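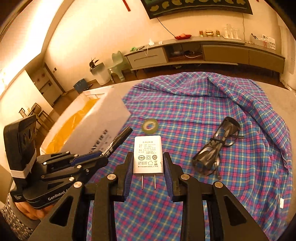
Questions people ask before their first month with the Plovau grippers

Do I need to know anything about robots?
Not a thing. If you can pack a parcel or tidy a table you already have what we're after, and the Usthorpe team will gladly talk you through the rest. You hold the grippers, do the job at an ordinary pace, and the robot learns later from what was recorded.

Can I do it at home?
Yes, please do! We are very fond of real living rooms, with the television on the wall and the chairs wherever they happen to live. A cloth over the table is fine too, creases and all. Do ask the rest of the household first, though - the cameras see a good deal more than the tabletop.

What sort of things should I pick up?
Small everyday things, the more mixed the better: pens, plugs, tape, glasses, boxes. A thin marker and a chunky adapter ask quite different things of your grip, so try to give each a fair turn.
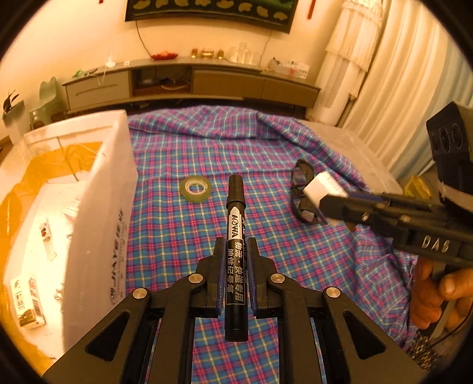 Please squeeze gently and let the pads do the holding. New people nearly always grip too hard, and their wrists complain by teatime.

What if I drop something?
Pick it up with the gripper and carry on. We keep plenty of fumbles, and a good recovery is lovely to have. Only stop if you've had to use your bare fingers, in which case start that one again.

How much will I be asked to do?
The usual set is 395 short recordings over a month, in sittings of whatever length suits you. The Biswas set, which uses both hands throughout, is longer at 927, and we'd suggest leaving it until you feel settled.

Where do the grippers go when I've finished?
Back to the Dindbridge office in the case they came in, with both charging leads. If you've lost the return label just write to us and we'll send another.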